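# ekbridge-keys

Notes and measurements for the 1754 single-note recordings taken from two upright pianos at the Ekbridge workshop. The set is meant for comparing tone and touch between instruments of similar size. It is not a sample library and has no loop points.

## Contents

- `farooqui/` – notes from the Farooqui upright, lid closed
- `indari/` – notes from the Indari upright, lid closed
- `notes.csv` – one row per recording
- `touch.csv` – down weight and up weight per key, in grams

Files are mono WAV. Names follow `key_level_take.wav`, where `key` runs from 01 to 88 and `level` from 1 (softest) to 5 (hardest). Each key has 2 takes per level. Takes with pedal noise or a late damper were dropped, so some keys have gaps. Check `notes.csv` before looping over the folders.

Both pianos were tuned to A440 in July and left for 50 hours before recording. Neither was voiced again afterward. Hammer felt on the Indari is older, and its top octave is noticeably thinner.

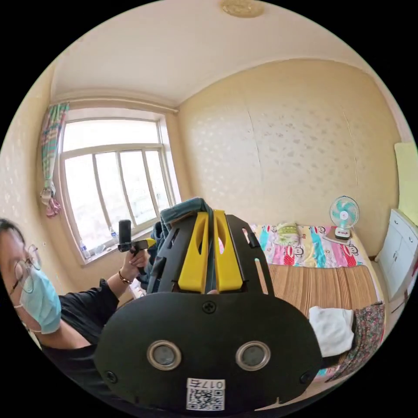 ## Known problems

- Key 61 on the Farooqui buzzes at level 5. Left in.
- `touch.csv` lists up weight as blank for keys where the reading would not settle.
- Levels were set by ear. Do not treat level 3 on one piano as equal to level 3 on the other.

## Use

Free for study and teaching. For anything sold, ask Cendico first.

Maintainer: Kausar Usmani. Send corrections as a patch to `notes.csv` – please keep the column order.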